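Re: [zerska-shows] Friday doors and set times

> Is the Haque show still on for Friday? The site gives two
> different times, and I could not find the price at the door.

Yes, it is still on. Doors open at 7 pm and Fomance plays first, then Trunum, then Haque at the end. The later time on the site is from the January show, I will ask them to remove it. Entry is 17 at the door and there is no presale. The room takes up to 122 people, so please do not come at the last minute.

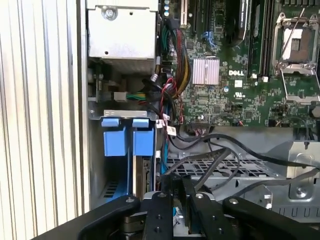
Inside the Dell, blue drive tabs

Trunum will bring 100 tapes of the new recording – cash only, as I understood. Fomance has a short set this time, without the second drummer.

If somebody can lend a bass amp for the evening, please write to me off the list.

Greetings from Zerska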